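Towel bars go up in all Sollholm bathrooms

Guests at Sollholm, the residential centre on the edge of Mustville, will have somewhere to hang a towel from the start of September. Wall-mounted bars have been fitted in all 83 bathrooms over the summer, replacing the single hooks that had been behind the doors since the building opened to course guests.

The hooks had drawn complaints for some time. A bath towel hung from one point stays folded in on itself and dries slowly, and in the winter months many guests were leaving theirs over the shower screen, the radiator or the back of the desk chair. In last year's guest survey the bathrooms scored lower than anything else at the centre apart from parking, and towels were mentioned more often than hot water.

The new bars are dark grey, with a straight, rounded rod between two square brackets. They were supplied by Proria, which also provided the fittings for the centre's Moura wing when it was refurbished. Each bar is fixed to the wall at shoulder height and is long enough to take a bath towel folded once lengthways, with a stretch of rod left over for a flannel or a swimming costume.

Fitting took 11 weeks. The work was done corridor by corridor so that courses could carry on, and no bookings had to be moved. The old hooks have been left in place for dressing gowns. Where the paint was marked by drilling it has been touched up, and the remaining corridor ceilings will be painted in October as already planned.

Colours for different uses

The towels themselves have been replaced at the same time. Sollholm has bought 574 of them in terry cloth, and has dropped the all-white sets it used before. Pink is for bathrooms, grey for the swimming pool and blue for the sports hall. Staff asked for the change after years of sorting pool towels from room towels by guesswork — the two were the same size and close to the same weight, but the pool towels need a separate wash.

Every towel has a small white care label stitched into the hem. The laundry asks guests not to cut these off, even if they scratch, as the washing temperature is read from them.

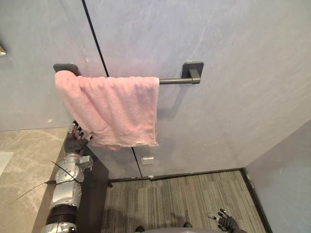
A pink towel over the bar in one of the bathrooms.

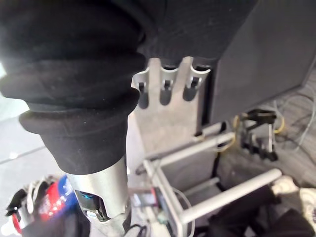
What guests are asked to do

From September, towels will be changed on request and no longer every day. The rule is printed on a card in each bathroom. A towel left on the bar stays where it is, and a towel left on the floor of the shower is taken away and replaced before the evening meal. Guests on courses of more than four nights will get a fresh set halfway through in any case.

The centre sent 3541 loads to the laundry last year, towels and bed linen together. It has not set a target for the coming year, but expects the number to fall once towels can dry properly between one morning and the next. Any saving will go towards new mattresses for the top floor.

Guests are also asked to:

Fold the towel over the bar once, and not twice, so that air can get to both sides.

Keep pool towels out of the bedrooms. There is a bin for them by the pool exit.

Leave wet clothes in the drying room on the ground floor. The bars are meant for towels and will not hold a soaked coat.

Report a loose bracket at reception. A few screws in the first corridor had to be tightened after a fortnight and others may follow.

Moura wing

The ten rooms in the Moura wing adapted for wheelchair users have the same bars, fitted lower and on the side nearest the basin. They are not grab rails and must not be used as support when standing up or sitting down. The grab rails in these rooms are white, and have not been changed.

Old towels

The white towels have been sorted. Those still in good condition are being kept as spares for the sports hall until the blue ones arrive, as that part of the order has been delayed. Worn ones have been cut up for the cleaning store, and the remaining bundles can be collected free of charge by anyone in Mustville who can use them, for instance for dogs or for decorating. They are kept at the delivery entrance, which is open from 9am to noon. Please bring your own bags.

Bookings for the autumn courses are open at reception and by telephone. Room prices are unchanged.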